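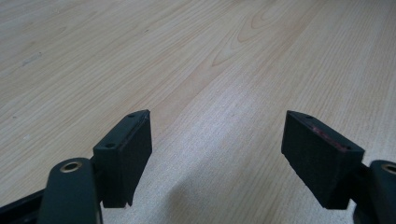 Wood Science for Furniture Makers
Unit 4: Moisture, movement and flat panels
Handout revised 10 Feb 2018

4.1 Terms used in this unit

Moisture content (MC) is the mass of water in a piece of wood divided by the oven-dry mass of the same piece, given as a percentage. Green lumber can exceed 100 percent, which surprises students who expect the figure to be a share of the total.

Free water sits in the cell cavities. Bound water is held in the cell walls. The fiber saturation point (FSP) is the condition in which the walls are full and the cavities are empty. For most species it falls between 25 and 30 percent MC. Above the FSP, gaining or losing water changes weight but leaves dimensions alone. Below it, the wood shrinks and swells.

Equilibrium moisture content (EMC) is the MC at which wood neither gains nor loses water in air of a given temperature and relative humidity. At room temperature, 30 percent relative humidity gives an EMC near 6 percent and 65 percent gives an EMC near 12.

4.2 Direction

Shrinkage from green to oven-dry, typical hardwoods:
Tangential: 6 to 12 percent
Radial: 3 to 7 percent
Longitudinal: 0.1 to 0.2 percent

Longitudinal movement is ignored in this course except in reaction wood and juvenile wood. The difference between tangential and radial values explains cupping in flatsawn boards. As a board dries, the growth rings tend to straighten, and the face that was nearer the bark becomes concave.

4.3 Estimating the change in width

For MC values between 6 and 14 percent, use

change = W x C x (M2 – M1)

where W is the starting width, C is the dimensional change coefficient for the species and the cut, and M1 and M2 are the starting and final MC in percent. A negative result is shrinkage.

Worked case. A flatsawn top is 1,000 mm wide at 7 percent MC. Take C = 0.0035. The room reaches 11 percent in summer.

change = 1,000 x 0.0035 x 4 = 14 mm

The top must be free to move by that amount. If it is fixed along its centerline, each edge moves 7 mm. If the front edge is fixed, the back edge takes all 14. Coefficients are in Appendix B. Do not mix radial and tangential values in one panel unless the boards are entered separately.

4.4 Attachment

Acceptable: slotted screw holes, wooden buttons in a grooved apron, figure-eight fasteners set with room to swing. Breadboard ends are glued at the center only, with elongated holes for the outer pins.

Not acceptable: a top glued to its apron all the way around, or a solid panel glued into a frame. Both fail by splitting or by pushing the joints open, usually in the first heating season.

4.5 Finish

A film finish slows the exchange of water vapor. It does not change the EMC enough to matter in design. Finish both faces of a panel with the same number of coats – an unbalanced panel takes up moisture faster on the bare side and will bow for a time after any sharp change in humidity.

4.6 Reading a meter

Pin meters measure electrical resistance and need correction for species and temperature. Pinless meters respond to density as well as water, so the species setting must be right. Take readings away from the ends of the board. The shop meter is set for red oak; return it to that setting.

4.7 Problems, due at the start of the next lab

1. A sample weighs 173 g as received and 154 g oven-dry. Find its MC.
2. Repeat the worked case with a quartersawn top, C = 0.0018.
3. A floor 2,458 mm wide is laid at 9 percent MC and dries to 6. Using C = 0.0037, find the total shrinkage. State what you have assumed about the fastening.
4. Sketch the end grain of a flatsawn board before and after drying. Mark the bark side.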